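Re-teaching the Drive Swap on the Wumari Cell

Do this after anyone has "just nudged" the fixture plate. Clamp the tower on its side, panel off, and load the Saster program at 35 percent speed. 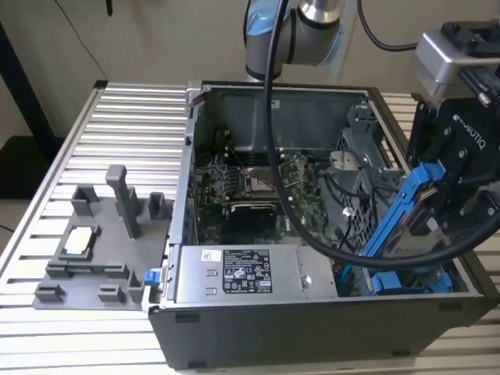
Page last changed: September, by Nuwan Majumder

Jog until the fingers straddle the blue carrier, then save the point as 431. The old 431 will object. Overwrite it.
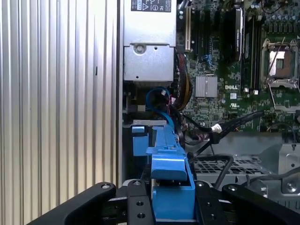
Keep the wrist square to the drive bay while you do this – a tilt you can barely see becomes a carrier that jams with great conviction. Close the gripper at force 86 and stop.

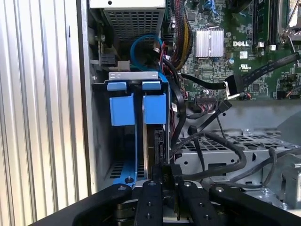 Fingers closed on the drive carrier, tabs at the top.

Now run the approach path in single steps, 2 mm at a time, with a hand near the stop button.

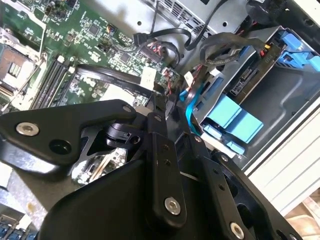 Cables are what ruin the approach. Mabaso's path planner knows the case to the millimeter and has never heard of wiring. Watch the bright blue SATA cable that passes the cage edge and goes behind the gripper, and add a waypoint if a link plate touches it. Save to Wodus before lunch.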